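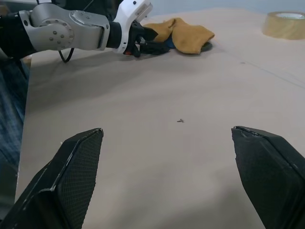

Laundry and Linens > Folding and Storage

Flat, rolled or balled? Sock drawer redo

Thread started by pegboard740

I'm redoing my sock drawer and want to settle on one way of doing it before I put everything back. For years I balled them, one cuff turned over the other. The cuffs on my older pairs are stretched out and slide down inside my boots by lunch.

What I have is mostly dress weight and fine knit, crew length, in solid colors. Mustard, navy, gray, a couple of dark reds. There are a few thick wool pairs for winter but those live in a different drawer and I don't care how they look.

The drawer is shallow. A balled pair of the thick ones wouldn't even let it close. I have a divider tray from Nuteo that came with the dresser, with long narrow slots. Flat folded socks stand up in it if they are packed tight, and fall over as soon as I take a few pairs out.

So which do you use, and do the cuffs last?

Reply from lintbrush
Flat, folded in thirds. Lay one sock on the other, toes together, fold the toe up, then the cuff down over it. Stand it on the folded edge. I switched in February and I won't go back. Balling is what stretched your cuffs.

Reply from oldhamper
I have balled mine for thirty years and my cuffs are fine. Cuffs go from the dryer. High heat kills elastic and people blame the folding. Change the dryer setting first and see if you still have a problem.

Reply from pegboard740
I dry on medium. Could be part of it. The wool ones are never in the dryer and their cuffs are loose too, though, and I ball those the same way.

Reply from oldhamper
Wool cuffs get loose on their own. There usually isn't much elastic in them to begin with.

Reply from tumble_low
Both things are true. Heat is worse, but a balled sock sits in the drawer with the cuff stretched around a lump all week, and that can't help. I roll mine from the toe and leave the cuffs alone. No fold over at the end. They stay rolled if the drawer is full enough.

Reply from lintbrush
And if it isn't full enough they unroll and you have loose socks everywhere. Tried it.

Reply from tumble_low
Then use a smaller box inside the drawer. A shoebox lid works.

Reply from pinkdetergent
Does anyone flatten the socks before folding? I was told to smooth each one out with my hand, heel up, and it seemed like a waste of time. But when I skip it the folded stack is twice as thick and leans.

Reply from lintbrush
Yes, always. They come out of the dryer in a wad and if you fold the wad you get a folded wad. Pull it lengthwise, smooth it once from the cuff to the toe, done. It takes a second per sock. The toe is the part that matters. If the toe seam is turned under, it makes a bump and the fold never sits right.

Reply from pegboard740
I did a load last night and tried the thirds method on all of it. Smoothing made more difference than I expected. The navy and gray ones came out well. The mustard ones are the thinnest knit I own and the toe keeps puckering where the seam turns under. I can get the leg nice and flat and then the toe bunches up again. They are starting to get fuzzy at the toe too.

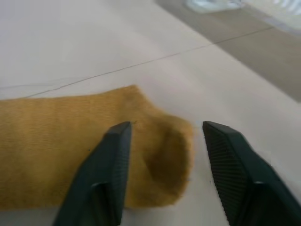

Reply from oldhamper
Turn the thin ones inside out for the wash and turn them back after. Fuzz comes from rubbing against everything else in the load. For the puckering, reach inside and push the seam out with a finger while the sock is a little damp, then hang it by the toe.

Reply from darnitall
I'd hang by the cuff. If you hang a thin sock by the toe you get a clip mark there, right where it shows if you take your shoes off. With the cuff it's hidden under your pants.

Reply from oldhamper
Hanging by the cuff puts all the water weight on the elastic. I'll take a clip mark.

Reply from darnitall
What water weight? They've been through the spin cycle. It's a dress sock.

Reply from tumble_low
I lay the thin ones flat on a towel and skip the clips. Slower, but no mark in either place. If you're only doing a few pairs it's no trouble — I put them on top of the washer at night and they're dry in the morning.

Reply from pinkdetergent
For fuzz on colored socks I use a fabric shaver. Mine is a Meduseo, the small one. Keep the sock stretched over your hand while you do it and go lightly near the toe seam. I put a hole in a gray one by pressing too hard over a fold.

Reply from lintbrush
I wouldn't shave a fine knit at all. There isn't enough yarn there to lose. Leave the fuzz. It's a sock and it's in a shoe.

Reply from pegboard740
I'm leaving the fuzz alone for now. Going to try inside out for a month and see if it gets any worse.

Second question while people are here. Matching. The mustard pairs were bought at different times and they have faded at different rates. Under the hall light they all look the same, and in daylight half of them are wrong. Any system besides carrying them to the window?

Reply from darnitall
Mark them. A small stitch inside the cuff in a different thread for each pair. One stitch for the first pair, 2 for the next, and so on. Once it's done you never have to look at the color again.

Reply from tumble_low
Or clip them together when they come off your feet and wash them clipped. Nitura makes plastic ones with a slot you pull the toes through. I've had mine a long time and lost maybe three. They do rattle in the dryer.

Reply from oldhamper
Clipped socks don't get clean in the middle where they're pinched together. I'd sooner do the stitches.

Reply from tumble_low
Mine get clean.

Reply from pinkdetergent
I gave up and bought all one color. It saves the whole problem, but then when one gets a hole you have an odd number forever. It also means my drawer is very boring.

Reply from pegboard740
I like the mustard, so I'm keeping them. Doing the stitches this weekend with leftover navy thread. I counted what I have left to do and it's not bad.

Reply from darnitall
Knot on the outside of the fold, not against your leg. And leave the thread a little slack so the cuff can still stretch. A tight stitch will pop the first time you pull the sock on.

Reply from drawerliner
Coming back to the divider tray. I have the same kind with the long slots. Cut a piece of stiff cardboard to the width of the slot and slide it along behind the last pair as the row gets shorter. Holds everything upright until laundry day. I used the back of a Li notepad and it was the right thickness.

Reply from lintbrush
That's a good one. I've been using a rolled hand towel for the same job and it takes up half the slot.

Reply from pegboard740
Tried the cardboard this morning and it stands up fine. I had to trim one corner where the slot narrows at the back of the drawer. Putting the thin ones at the front and the navy behind them. The winter drawer stays balled, I don't have the patience to do that one too.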